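Droltel Community Help
Data Collection and Training

How many demonstrations before laundry pick-and-place stops failing on the first grasp?

Posted by ksteel_bench, 2025-02-18

We are collecting teleoperated demonstrations for a two-arm laundry task. The operator picks cloth items out of a plastic basin and places them on a table. One episode is one item. Recording is at the default rate in Clestby, head camera plus both wrist cameras, joint positions logged for both arms.

So far we have 211 episodes, all from one operator and one room. The policy trained on these reaches the basin correctly nearly every time. After that it closes the gripper a little above the cloth, lifts nothing, and carries on to the table as if it had the item. If I push the cloth up by hand so it sits higher in the basin, it grasps well.

What I have tried:

Training for twice as many steps. Validation loss went down, behavior did not change.
Dropping the head camera. Worse. It now misses the basin as well.
Slowing the operator down near the cloth. Slight improvement, hard to say how much.

The guide on the Idness site suggests 3000 episodes for deformable objects. We can't get there with one operator before the next review. Is the episode count really the problem, or is something wrong with what is in the episodes? Also, should failed grasps be deleted? I have been deleting them.

marl_oakes

Just collect more. We had the same thing with towels and it went away by itself after we added data. Also check your gripper calibration, ours drifted after a firmware update in November and we lost a lot of time before anyone looked at it.

tworoomlab

More data of the same kind will not fix this. Your own test points to the cause: the policy grasps when the cloth is high and fails when it is low. Plot the gripper height at the moment of closing for all of your episodes. I expect one narrow peak. If the operator always starts with a full basin and resets after a few items, the model has seen one closing height and has learned it as a constant.

Things to change, in the order I would do them:

Vary the fill level on purpose. Start some episodes with one item flat on the bottom, some half full, some heaped. Write the level into the episode metadata so you can check the balance later.

Keep the failed grasps where the operator noticed and tried again. Delete only the ones where the operator gave up or the arm faulted. A set with no retries contains no example of what to do with an empty gripper, and your policy behaves accordingly. It goes to the table because every episode you kept goes to the table.

Move the basin between episodes. A few inches and some rotation is enough to start with. Change what it stands on too. A basin on a stool and a basin on the floor put the rim at very different heights, and the second one is a harder reach for most arms.

Do not clean the room. We spent our first weeks collecting in front of a bare wall, and the policy fell apart in a furnished room. Now we leave the floor and the other surfaces however they are that day and only clear what the arms or the base could hit.
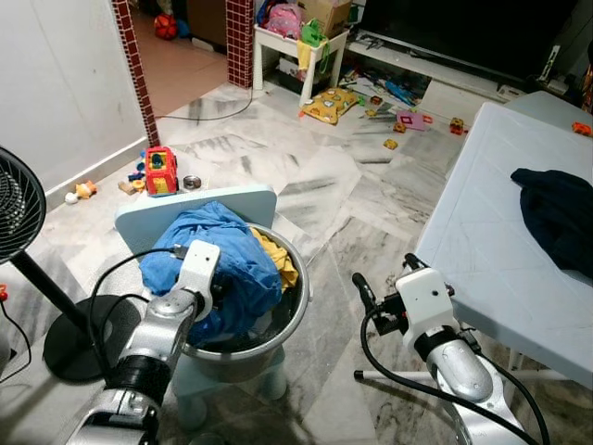 Use more than one color of cloth in the same basin as well. With a single color the wrist cameras see a flat patch with few edges to judge distance from. Two colors in contact give a visible boundary, and the operator also gets a clearer choice of what to pick. Dark items are the worst case for us. Folds in navy or black fabric almost disappear under weak indoor light, so those need a larger share of the episodes than you would guess.

On the count: I would not aim for 3000. Collect 40 episodes at each fill level with the basin moved every time, retrain, and look at the closing height again. If the distribution has spread out and the first grasp still fails, then go looking at calibration or camera timing. The Chiu logger can write image timestamps and joint timestamps from different clocks - compare them on one episode before you blame the model.

How often do you reset? That matters more than the operator's speed.

ksteel_bench

Reset is after every 6 items, always from full. I plotted the closing height and you are right, it is one peak with almost nothing below it. I had not kept the fill level anywhere, so I am adding a metadata field for it now.

The deleted retries are still on the recording machine. I will put those back first and train once before changing anything else, so the two effects stay separate. We use Clestby and not the Chiu logger, but I will check the clocks anyway.

tworoomlab

Good. When you put the retries back, do not trim the pause after the missed grasp. Some export scripts cut idle frames by default - turn that off for this set.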